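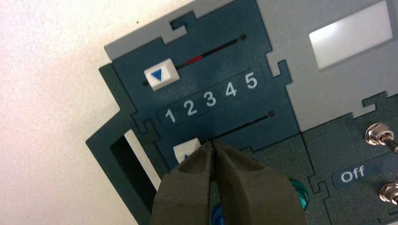 *Gripper at the lower slider of a practice panel, view from the wrist camera.*

## Hesteo panel-task station: what to budget for

The Hesteo station is a bench package for teams training or testing an arm on small controls such as sliders and toggle switches. It is sold by Silunholm as a complete set or in parts, so you can start with the arm and gripper you already own.

**What the set includes**

- Panel with sliders and toggle switches
- Wrist camera bracket and cable
- Pair of soft fingers with rounded tips
- Clamp base for the bench

**Prices**

| Item | Price |
|---|---|
| Complete set | $2,000 |
| Panel only | $800 |
| Spare finger pair | $200 |

Arm, controller and camera are not included. Shipping is quoted by order.

**Planning notes**

Order spare fingers with the first purchase. They are the part that wears, and a second shipment costs more than adding a pair to the box. For slider work, check your gripper's closed width before you order - wide fingers can hide the knob from a wrist camera, and you may want to budget for a second camera on a stand.

Allow one working day for setup. The panel can be clamped flat or at an angle. Leave room behind it for the cable.

Labs running several stations usually buy one set first and add panels later. Orders of 16 panels or more are priced separately, and delivery for these is scheduled from June.

**Quotes and orders**

Contact Joana Carvalho in sales for a written quote. For bracket fit on older arms, ask for Roland Pearce and have your flange drawing ready.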